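Round Glass, Again: The Trelthorpe Rooms
April
By the editor, Drorier Gallery Pages

I have never trusted a glass table. People who sell them will tell you that glass makes a room look bigger, and I suppose it does, in the way that taking the doors off your closets makes a room look bigger. You see everything that used to be hidden. Whatever is on the floor under the table becomes part of the table, and so does whatever holds the thing up.

With that on the record, I went to the Trelthorpe rooms to look at tables for this page. The rooms are upstairs, the stairs are steep, and the leaflet they hand you at the door uses the word "weightless" in its first line. I have helped carry a glass top up a flight of stairs. I would like to meet the person who wrote that leaflet and give them the other end.

The leaflet also makes a good deal of a model called the Hastel, priced at 439 without delivery and 582 with it. That's a lot to pay for the trip, though after those stairs I have some sympathy for the driver. The Hastel was out when I came by, so I can't tell you whether it wobbles. My guess is that it does.

What I can show you is a round one with writing on it. 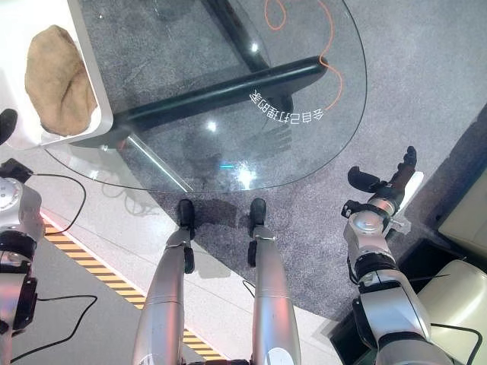 Page last changed: April, late afternoon

Round clear glass over a black frame, with a line of Chinese lettering that runs backward from this side. Turn it around and it reads 会自己打球的桌, or, near enough, "the table that plays ball by itself." I'll believe that when I see it.

I do like the lettering better than I expected to. It's white, it follows a gentle curve, and it doesn't shout. I couldn't settle whether it sits on the glass or under it, and with clear glass you can argue that one for a long time. Backward is a funny way to meet a slogan, but any words on a see-through table are going to be backward for somebody. A person sitting on the wrong side gets to work it out over dinner.

The frame is another matter. That thick black bar goes right across under the top, and there's an upright behind it, and once you've noticed them you can't stop. If you're going to show me the underside, I'd like it to be worth showing. A friend who knows more about furniture than I do says the dark frame "grounds" the glass. Maybe so. To me it looks like a table wearing its skeleton on the outside.

Then there's the orange cable on the floor, loops and all. Under a solid top you'd never know. Under glass it's the most cheerful color in the place, and it's what I looked at first. Anyone thinking about a table like this should go home, crawl around with a flashlight and see what they've got down there. Gray carpet is a sensible choice, at least. It doesn't compete.

The rim I'll give them without a fight. It has a soft glow to it where the curve comes around, and it is handsome. The glare is less so. Bright spots all over the surface, one of them big enough to annoy me, and a little streak of teal that I'd have taken for a smudge and gone after with a cloth. Glass does this under any decent light. The leaflet calls it "sparkle."

On the white counter by the rim, a tan lump. Burlap or rock, take your pick, I went back and forth. I'm partial to it. It's the one thing up there that doesn't want to be looked through.

A few notes for people who are going to buy one anyway, since I know you're out there. Measure across the widest part and then walk around the space with a chair pulled out, which the rooms don't leave you much floor to do. Ask whether the top lifts off or is fixed. Ask what a replacement top costs, and get it on paper. The Esfahani workshop will polish out a scratched edge for 70, or so their card says, and I haven't tried them. Allow 2 cloths, one for the top and one for the side of it you forgot about.

I'm keeping my old oak thing, which has no slogan and has never offered to play ball with anyone.

Contact the gallery desk | Copyright Drorier Gallery Pages | Back to top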